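2025-03-23

Council election results went up at the town hall a little after nine last night. I walked over to read them on the door, though they were on the website too. The final count was 3,336 ballots, which is high for Clumville in a spring when there is nothing else to vote on. Measure 4, the one about the water plant, failed by 243 votes. I voted for it. I had expected it to lose by more.

I slept badly and got up at six. Made coffee, read the precinct sheet again. The east side, past the Skorska warehouse, went against the measure almost two to one. My own precinct was close to even. The new streets by the school went for it, as everyone said they would, and there weren't enough of them.

I want to get down what I think happened before I hear too many other people's versions. The measure would have borrowed money for the plant and paid it back through a charge on the water bill. The charge was the same for every household. That was the trouble with it, and I said so at the January meeting and then voted yes anyway. A flat charge is nothing to the people on the hill and it's a bag of groceries to the people in the rentals behind Zerka. The council's answer was that a sliding charge would be hard to administer. Maybe so. They didn't try very hard to find out.

The other side had one flyer, the yellow one, and it said "They spend, you pay." It wasn't fair, but people could remember it. Ours had a chart of pipe ages.

Church at ten. The sermon kept away from the election, and I was glad, but the prayers had a line asking for wisdom for those newly chosen to serve, and I could feel people on both sides of the aisle shifting in their seats. Afterward in the hall there was the usual coffee, and the talk was all about the vote. The discussion group had already been planned for today, under the title "What Do We Owe Our Neighbors?", picked back before anyone knew how the count would come out. We had 12 people, more than we usually get.

The reading was short, two pages on the common good. The argument was that some things can only be had together, such as clean water, safe streets and a decent school, and that a person who can pay his own way out of sharing them still owes something to the rest. I agreed with most of it. Where I got stuck was on who decides. The reading talked as if the common good were sitting there to be picked up, and last night 3,336 of us looked at the same pipes and couldn't agree on what was good for us in common.

I said a version of this, not very well. I said that losing a vote doesn't settle whether you were right, but it does settle what happens next, and that I thought we owed the other side an honest attempt to hear what they were objecting to. I said I didn't think most of them were against clean water.

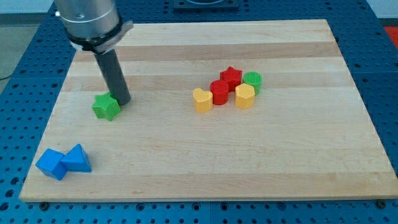 Radulović answered that hearing people out was fine, but the plant would be a year older by the time we had finished hearing them, and the folks who would drink the bad water first were the same ones we kept saying the charge would hurt. So which was the kinder vote? And had anyone in the room gone over to the rentals and asked, or had we all just decided on their behalf?

There was a silence after that. I hadn't gone over. I had handed out flyers on my own street and on the two streets next to it, where I know people. I said so. A couple of others said the same.

The talk wandered from there. We spent a good while on whether a church group should be taking up town business at all. One woman thought the group should keep to Scripture and leave the measure to the council. A man near the window said he couldn't see where the line was, if we were going to read about neighbors and then not talk about any. I lean his way, though I can see how it would be if the group took a position and half the pews felt unwelcome. There are people I sit beside every week who voted no. One of them brings me tomatoes. I wouldn't want her to come through that door and feel counted.

We ended late. No decision about anything, except that the reading for April will be on the same subject, a longer one, on the duties of people who hold office. I offered to make the copies.

Home by one. Ate the rest of the soup standing up. The phone rang twice, both times about the vote. The first caller wants to ask for a recount, and I said I didn't think 243 was a recount number. The second wants to bring the measure back in the fall with nothing changed and better flyers. I said I would think about it, but I won't work on it unless the charge is changed. I should have said that plainly on the phone. I'll say it at the next meeting.

In the afternoon I got out the old water bills and worked out what a sliding charge might look like, using the size of the meter. It isn't perfect. The apartment buildings have one big meter each and would come out looking rich. There may be a way to divide by units. I filled two sheets and then lost track of which column was which – I'll start over with a ruler.

Walked down to the plant before supper to look at it. The fence has been mended on the river side. The "Yes on 4" sign was still up by the gate, and I pulled it and brought it home, as the rule is that they come down within the week. There were three more along the road, two of ours and one of theirs. I took ours. I stood in front of the other one for a minute and left it where it was. It isn't my sign to take.

Still thinking about the rentals. I could go over one evening, without a flyer or anything to sign, and ask people what they pay now and what they'd think of paying more. I don't know how I'd feel if somebody came to my door and asked me that. I'd probably want to know who sent them.

Supper was eggs. Need stamps, and toner if I'm doing those copies.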